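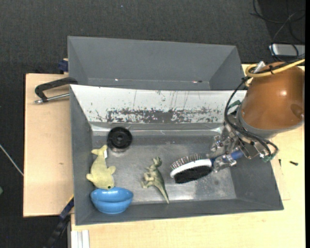
Notes > Robot cells > House rules

House rules for a bin picking cell, a thread (1/11)

I was asked to write down the rules we use at the Dudar workshop, because new people arrive in April and I will not be there the first week. These are our own rules. They do not replace your risk assessment or the manual of your arm. Please read those first.

2/11
Cables. Every cable on the arm needs a path and a fixed point, and the loop between two fixed points must be long enough for the full turn of the wrist. Move the wrist by hand control to both ends of its range and watch the loops near the gripper. If a loop can go around a finger, it will do it one day. Tie it again before you run anything.

3/11
The same for the floor. Cables behind the arm tend to collect into a nest. We allow a nest only where no person walks and where the arm does not reach. Anything that crosses the walking side goes under a cover or goes away.

4/11
Loose screws on the table. This is the rule I repeat most. A screw lying next to the bin came from somewhere. Before power on, pick it up and find its place. If you don't find its place, put it in the cup and write it in the log. Do not leave it on the wood "for later". Kamran Karimi once lost a whole afternoon in Carnska to one screw of a finger joint, and he still talks about it.

5/11
Objects. Mix them on purpose. We want hard and soft, shiny and dull, long and round in one bin. A plush toy and a bowl and a hairbrush teach you more about your grasping than 20 equal boxes. But keep a list of what is in the set, and when an object is damaged, take it out and write it down. A broken bristle or a loose seam changes the grasp and then your results from Melis and your results from Illier cannot be compared.

6/11
Small addition to the last one, tags. Plush toys come with a little tag. Decide one time if tags stay or are removed, and do it for all of them. We leave them on. I don't say this is better, only that it must be the same everywhere.

7/11
Bins. The coating wears where things rub on it, and this is normal. We accept scratches. We don't accept a sharp edge, a bent rim or a bin that moves when you push it with one hand. Worn walls also look different to the vision system, so take a new background picture when the wear becomes visible. Glare on the bin floor, check it again every time someone changes the lamps.

8/11
Clamps. Push the bin from each side before the first run. If it slides even a little, stop and tighten. And a clamp handle must be outside of the reach of the arm, in all positions and not only in the position where you tightened it. Bins shift slowly over a day, you will not notice it by eye. We draw a thin line on the table around the bin and compare in the morning and after lunch.

9/11
Hands. No hand in the bin while the arm has power to move. Also not "only to turn the toy a little". Pause, wait until it stands still, lock, then reach in. If the gripper is holding something when you pause, leave the object where it is until you are locked. Then open the fingers with the button and support the object with your other hand. Do not pull it out, you will bend a finger or scratch yourself on the bracket.

10/11
Speed. First 3 picks of the day at the slow setting, with one person at the stop button who does nothing else. No phone, no laptop. After this, normal speed. If anybody changes the gripper, the cables or the bin position, you begin again with the slow picks. I know it is boring. It takes 4 minutes.

11/11
The log. One line is enough: who, what changed, what time. "Nothing changed" is also a line and I prefer it to an empty page. If you are not sure a thing is worth writing, write it.

If your workshop has a different rule for emptying the gripper, please tell me, I am not fully happy with ours.

Comments

pia_w
We do the cup for screws too but ours has a lid. Ask me why.

rontgen44
On 9, does "lock" mean the key switch or the safety stop? Our new people mix these up all the time.

> Author
> Key switch, and the key goes in your pocket. Thank you, I will correct the text.

M. Tolland
For emptying we put a foam pad under the fingers before opening. Works fine with hard objects, less good with long ones because they tip over the side.

gearsandtea
Is the line on the table pencil or tape? Tape gets picked off here within a week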